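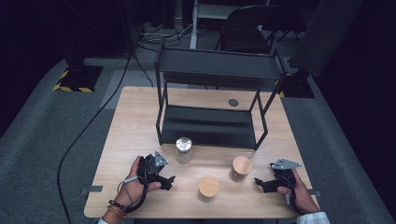
Can a machine put away the kitchen jars by itself yet?

For a few kinds of jar, on a table prepared for it, it can come close; in an ordinary kitchen, with an ordinary family in it, we would still not buy one for this job.

This question came to us from Sum-yee Mok, who runs the tea counter at our Flasberg shop and who refills jars every evening after closing. She asked it half as a joke at the June staff meeting, but several people wanted to hear a serious answer, so I have tried to collect one for this issue.

I will start with the chore itself. A person who tidies jars onto a two-tier rack makes many small decisions without noticing them. She takes the jar by the body and not by the lid, because a lid may be loose. She tilts it a little to get it under the upper shelf, and she feels when the bottom touches the metal. Clear glass is difficult for a camera, since what it sees is mostly the table behind the jar. A shiny metal lid is difficult in another way, because it throws the light back. Wooden lids are more friendly, but a rounded one gives two flat fingers less to hold.

Gorazd Berisha has worked with packing machines for 16 years, and now he advises the Majumder warehouse in Grornamitz. I asked him what is the difference between his machines and our evening work. His answer was that in the warehouse every box arrives at the same place, turned the same way. "When the box is wrong, the line stops and a person comes," he told me. "In your shop the box is always wrong." He does not expect that a shop of our size will have a jar machine soon, and he advised us to spend the money on better shelves.

I-hsuan Leung sees it with more hope. She follows this field closely and gave a talk at the Sketport library this spring. Much of the present work, she explained, begins with people. A person does the chore by hand, holding two grippers, and the movements are recorded so that a machine can later learn from them. The same jars are moved to the shelf and back, then they are placed a little differently and it is done again. She mentioned one set of 2,000 such repetitions for only one kind of task. From this a robot arm may learn to place a jar it knows, and sometimes also a jar it does not know. What it learns less well is what to do after a mistake, for example when a jar slides or stands too near the edge.

I asked her to name a number for speed. She was careful, but she said that in a trial she attended, the arm needed 60 seconds for one jar. Sum-yee does a jar in 2 seconds, and she talks to customers at the same time.

There is also the question of broken glass, which I think is more important for us than the speed. A folded towel can fall and no harm is done. A full jar of tea on the floor costs us the tea, the jar and the sweeping, and somebody must check the whole corner before we open again. For this reason I-hsuan believes that laundry and empty plastic boxes will come to ordinary homes before glass jars will. Gorazd agreed with her about this, and it was the only point where they agreed fully.

For the moment the refilling stays on the evening list as before. We have ordered a second two-tier rack for the counter, and when it arrives the large jars will go on the bottom shelf, where the small ones stand now. If you have seen a machine doing this type of work in another shop, please write to Senyo Amegashie at the newsletter desk. He would like to print some of your letters in the next issue, also those which do not agree with me.

Hoi-yan Hung
June 27, 2025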